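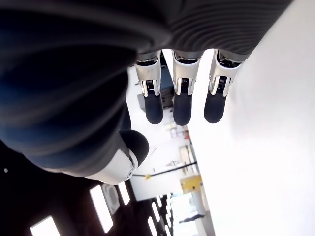

Home | Issues | Authors | Submit

Last updated Sep 19, 2019

4. Setting up the cell and keeping it going

4.1 Where the arms sit

I promised in the introduction that I'd write down the boring bits, so this section is all boring bits (my favourite kind). The Morais cell is one two-armed humanoid torso at a white table, in a carpeted room with far too many ceiling lights. It spent its first February with us on a floor that had a slight slope to it, and we chased a drift in the right arm for ages before Sunee Mahawong put a level on the table and laughed. We've shimmed the legs of the table ever since and check them whenever the vacuum has been through.

The torso goes in first. We bring it up to the table edge, lock the base, and then measure from the edge to the front of the chest at both corners. If the two numbers disagree by more than a few millimetres I start again. You can correct for it in software, and we did for a while, but then every new person in the lab has to know the correction exists, and one day somebody doesn't.

After that the arms get powered with the hands held off the table. I like both hands upright with the fingers a bit open for this, palms clear of everything, and I stand where I can reach the stop button without leaning over. Arms come up one at a time. The second one waits until I've heard the first settle - there's a little click from the elbow that I've grown very fond of.

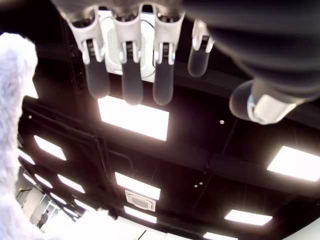
Carmela Sarmiento
Cell technician, Redine Robotics Group

4.2 Hands and fingers

Fingers are where most of my week goes. Each joint has pins and linkages that like to collect fluff, and our objects include a lot of plush, so you can guess the rest! I go over the hinges with a soft brush and then a short puff of air, always from the palm side outwards. Blowing towards the palm just moves the fluff somewhere more expensive. The fingertips get wiped with a damp cloth and left alone until they're dry. We tried alcohol wipes early on and the pads went tacky, so please don't.

I also bend every finger by hand with the power off, one by one, and feel for grit. It sounds unscientific in a methods section, I know, but in the log we kept for this paper my thumb found 14 sticky joints before the current readings showed anything at all. Sunee plotted it both ways and was a good sport about it.

The covers need more patience. Fabric over the wrist and forearm creeps forward as the hand works, and once a fold gets near the thumb housing the thumb starts stopping short. The control software (we run the Flurnano stack, with our own patches) reports this as a thumb fault. It's a sleeve fault. Pull the sleeve back, seat the cuff, run the thumb through its range again, and only then think about opening the housing. I opened it twice before I learned this and I'd like those afternoons back.

4.3 Cables

Both arms carry a black cable on the outside, and how much slack to leave is the question we get asked most by other labs. Too little and the wrist pulls the connector at full reach. Too much and the loop wanders into the work area. Figure 4 shows the slack as we had it at the time, with one loop swinging out past the rim of the plate and the other trailing over the tabletop back towards the torso, and I'd call that generous.

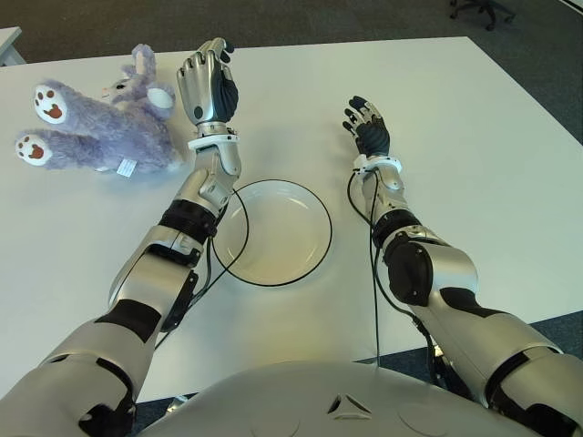
Figure 4. Both arms out over the table, with the plush toy and the plate between and beside them.

We've since gone a bit tighter, with a second tie on the forearm, set with the elbow bent and then checked with the arm stretched. Tie first, stretch second. Going the other way round gives you a tie that's perfect for a straight arm and useless for anything else. I use the reusable hook-and-loop kind and put a dot of paint pen on the jacket where each one belongs, so that if a tie slips I can see how far it's gone.

4.4 The daily check

Before any session I wipe the table, check the plate isn't chipped, look at the tags and seams on the soft toys (a loose thread around a finger hinge is a miserable thing to pick out), and run the empty-hand routine, 36 poses, with my eyes on the cables. Then one slow pick of a toy on each side. The Clollus reference rig at our partner site uses a longer list, and I borrowed their idea of writing the result on paper taped beside the stop button. We filled 149 of those sheets during the study. A scanned set is in the supplementary material, coffee rings and all, and Section 5 uses the joint notes from the first 50.

Comments (14) | Shares 36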